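Notes for the shirt-folding part of the Trolleck set. The sock and towel parts have their own READMEs.

# Trolleck / shirts

Short clips of shirts being folded by hand-held gripper on a cloth-covered table at home. Four folders:

- `odis/` plain crew-neck T-shirts
- `iketano/` T-shirts with prints
- `oda/` polos and anything with buttons
- `misc/` tank tops, kids' sizes, one pajama top

There are 4,000 clips in total. `odis/` is the biggest with 2,000 of them, and it's the one to start with if you only want to look at basic folds.

## The fold

Every clip in `odis/` uses the same order:

1. Lay the shirt flat.
2. Fold one sleeve in over the body.
3. Fold the other sleeve in.
4. Bring the hem up to the collar.
5. Fold in half again if the shirt is a large.

Either sleeve can go first. We didn't set a rule and the labels don't record it. Shirts go down at whatever angle they land, so don't expect the collar to point the same way from clip to clip.

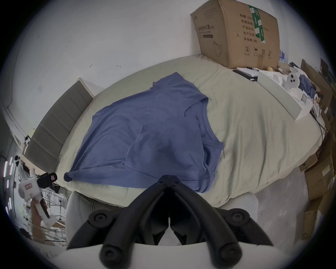 A tablecloth grips cotton better than a bare tabletop, but it wrinkles, and the wrinkles can move with the shirt. We smoothed the cloth between sessions and not between clips. If your work depends on finding the shirt outline, check the clips where the shirt and cloth are close in color first. Pale gray shirts are the worst.

## Labels

Each clip has one line in `folds.csv`:

| column | meaning |
|---|---|
| `clip` | clip name |
| `type` | tee, print, polo, misc |
| `step` | last step finished, 0 to 5 |
| `redo` | y if the shirt was shaken out and started over |

`redo` is set on 517 clips. Most are polos. The collar flips under on step 4 and there is no good way to fix it without opening the shirt up again.

## Known problems

- Hems that hang over the table edge are sometimes marked as step 1 finished and sometimes as 0. Treat both as flat.
- Long-sleeved shirts were left out. A few three-quarter sleeves got into `misc/`.
- Inside-out shirts were folded as they were and are not labeled.

The `type` column was cleaned up in June. Older copies use "button" in place of "polo".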